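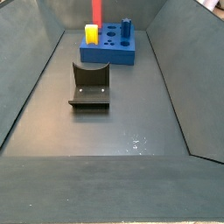

Chapter 9
Planning for Insertion Tasks

Placing a peg in a matching hole is among the oldest test problems in automated assembly, and it remains a useful one. The geometry is simple to state, yet a small error in the estimated position of the board can cause a planned motion to fail. Software for such tasks must therefore connect perception, planning and control closely.

This chapter develops a planner for shape-sorting boards with round, oval and star-shaped openings. Section 9.1 covers pose estimation from a single fixed view. Section 9.2 treats walls and fixtures as obstacles and introduces the collision checker used in the Lestidis library. Section 9.3, adapted from course notes by Nasrin Mirzaei and Thijs Stevens, presents search strategies for contact under uncertainty.

Readers should be familiar with the rigid-body transforms of Chapter 2. The exercises require Lestidis and a working simulator; allow 16 hours for the full set.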